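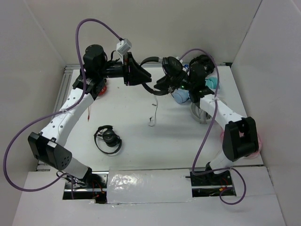
Print this story | E-mail this story

Well, the Saturday bus is coming back to Trevby, and I for one am thrilled! The first one leaves the Psarras Bakery stop at 6 in the morning (yes, I'll be on it, coffee in hand) and the route runs out past the mill and up to Datow, same as it did before the cuts last winter.

I caught Widad Yammine outside the library, where she'd been collecting signatures since spring. She needed 300 to get the county to look at it again and she got them with a week to spare. "I wore out a pair of shoes," she told me, and I believe her.

There will be 13 stops each way and the fare is staying at four dollars, with kids riding free through September. Gerrit Ngubane at the county transit desk says they'll look at rider numbers after that before promising anything for the winter, so if you want it, please ride it.

One change to watch for: the bus won't turn down Orchard Lane anymore. Get on at the post office instead.

We use cookies to remember your settings. Accept | Learn more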